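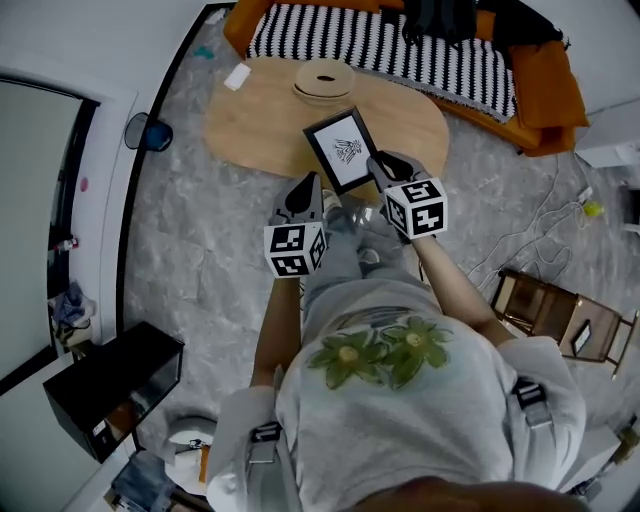
Im Projekt Skunura ist uns im August ein Fehler unterlaufen, der erst am Arm selbst auffiel. Die Haltung der rechten Hand war in einem Teil der Aufnahmen falsch berechnet, und der Arm hat nach dem Training mit diesen Daten zu tief gegriffen. Betroffen waren vor allem flache Gegenstände auf niedrigen Möbeln. Ein kleiner schwarzer Bilderrahmen, an der Kante gefasst und vom Couchtisch angehoben, gehört zu den Griffen, bei denen wenig Spielraum bleibt: Die Fingerspitzen müssen nah an die Platte, und wenn die Höhe nicht stimmt, fährt der Arm später ins Holz. Die Lage der Greifer lesen wir über die weißen Würfel mit den schwarzen Markern aus. An einem solchen Würfel lag es auch.

Aufgabe: Gegenstand vom Couchtisch aufnehmen, anheben, an anderer Stelle ablegen. Beide Greifer werden von Hand geführt.
Ort der Aufnahmen: Wohnung Gatetti, Wohnzimmer.
Aufnahmeleitung: Saranya Bangera. Auswertung und Text: Keerthana Bangera.

Was passiert ist

Am Dienstag lief bei Codmont der erste Versuch mit dem neu trainierten Stand. Der Arm sollte einen Rahmen von einem niedrigen Tisch nehmen und auf einem Regalbrett abstellen. Die ersten Griffe gingen gut, waren aber schon auffällig tief, die Finger schleiften über die Platte. Beim nächsten Anlauf setzte der rechte Greifer schräg auf und drückte weiter nach unten. Die Kraftbegrenzung löste aus, allerdings später als vorgesehen. Der Rahmen war da schon gesprungen, und ein Splitter lag vor dem Tisch auf dem Boden.

Verletzt wurde niemand. Saranya stand hinter der Absperrung und hat den Not-Halt gedrückt, als der Arm bereits stand. Wir haben den Vorfall trotzdem als Sicherheitssache eingetragen. Dass die Begrenzung zu spät kommt, ist ein eigener Fehler und hat mit den Aufnahmen nichts zu tun.

Woran es lag

Zuerst hatten wir die Tischhöhe im Verdacht. Die war richtig eingetragen. Danach haben wir die Kalibrierung des Arms wiederholt, ohne Ergebnis. Erst beim Vergleich von links und rechts wurde es deutlich: Die linke Hand lag in allen geprüften Aufnahmen dort, wo sie hingehört. Die rechte war gekippt, immer in dieselbe Richtung und immer ähnlich stark.

Der Würfel am rechten Greifer sitzt in einer Halterung aus dem Unnithan-Bausatz und wird von einer einzelnen Schraube gehalten. Diese Schraube hatte sich gelockert. Der Würfel ließ sich mit zwei Fingern ein kleines Stück drehen und blieb dann in der neuen Stellung stehen. Mit bloßem Auge sieht man das kaum. Für die Auswertung ist es viel, denn die Fingerspitzen liegen ein ganzes Stück vom Würfel entfernt, und ein kleiner Winkelfehler wird bis dorthin zu mehreren Millimetern.

Wann genau die Schraube nachgegeben hat, wissen wir nicht. Der Greifer ist zwischendurch einmal vom Sofa gefallen, das steht im Protokoll. Geprüft wurde er danach nur darauf, ob die Finger schließen.

Umfang

Insgesamt liegen aus dieser Runde 3.732 Aufnahmen vor. Nach der Durchsicht haben wir 3.257 behalten. Der Rest ist gesperrt, auch einige Aufnahmen, die vielleicht in Ordnung wären, bei denen sich die Stellung des Würfels aber nicht sicher bestimmen ließ. Von Hand verglichen wurden 256, verteilt über die ganze Runde. Mit dem Rest hat sich ein Skript beschäftigt, das den Abstand zwischen Würfel und Fingerspitzen beim Schließen prüft. Es ist nicht besonders klug, findet diesen einen Fehler aber zuverlässig.

Eine nachträgliche Korrektur haben wir versucht und wieder gelassen. Wenn der Würfel einmal gekippt und dann so geblieben wäre, hätte man den Winkel herausrechnen können. Er hat sich aber mindestens zweimal bewegt, und dazwischen gibt es Abschnitte ohne brauchbaren Bezugspunkt.

Warum es niemand früher gesehen hat

Die Kontrolle am Ende eines Aufnahmetags prüft, ob alle Marker erkannt werden und ob die Aufnahme vollständig ist. Beides war der Fall. Ein verdrehter Würfel wird genauso gut erkannt wie ein gerader. Auch in der Vorschau sieht die Bewegung normal aus: Die Hand geht zum Tisch, greift, hebt an. Man müsste die berechnete Lage über das Kamerabild legen, und das haben wir nur am ersten Tag gemacht.

Dazu kommt, dass die meisten Gegenstände den Fehler verzeihen. Bei einem Becher oder einem Kissen macht es wenig aus, ob der Greifer etwas tiefer ansetzt. Beim Rahmen schon, auch bei Karten, flachen Schachteln und Deckeln. Wir hatten die Ergebnisse nach Räumen sortiert und nicht nach der Höhe der Gegenstände, deshalb ging das in der Übersicht unter.

Was wir geändert haben

Die Halterung hat jetzt eine zweite Schraube und einen Stift, der in den Würfel greift. Er lässt sich damit nicht mehr drehen, ohne dass etwas bricht. Über beide Kanten ist ein Strich mit Lackstift gezogen. Stimmt der Strich nicht überein, wird nicht aufgenommen.

Vor jeder Aufnahmereihe werden beide Greifer in eine feste Lehre gelegt. Die Auswertung vergleicht die gemessene Lage mit dem Sollwert und gibt die Reihe frei oder nicht. Das dauert weniger als eine Minute. Nach einem Sturz, auch aus geringer Höhe, kommt der Greifer sofort wieder in die Lehre, und der Sturz wird mit Uhrzeit eingetragen.

Am Arm ist die Kraftbegrenzung für Bewegungen nach unten niedriger eingestellt. Der alte Wert stammte aus einer Aufgabe mit schweren Kisten und war nie angepasst worden. Außerdem fährt der Arm bei neuen Trainingsständen zuerst über einer Schaumstoffplatte. Echte Rahmen gibt es erst nach bestandenem Durchlauf, bis dahin nehmen wir welche ohne Glas.

Offen

Die gesperrten Aufnahmen müssen zum Teil wiederholt werden. Saranya plant dafür dieselbe Wohnung ein, mit Schwerpunkt auf flachen Gegenständen am Couchtisch. Der Speicher für die nächste Runde ist für bis zu 2.000 Aufnahmen eingerichtet, das reicht.

Ungeklärt ist noch, ob ältere Runden mit demselben Greifer betroffen sind. Das Skript läuft gerade darüber. Wer Daten aus Skunura verwendet, sollte den rechten Greifer bis dahin mit Vorsicht behandeln und flache Griffe nicht ohne Schaumstoffplatte testen. Die Liste der gesperrten Aufnahmen liegt im Projektordner neben dem Protokoll, Rückfragen dazu bitte an Keerthana Bangera.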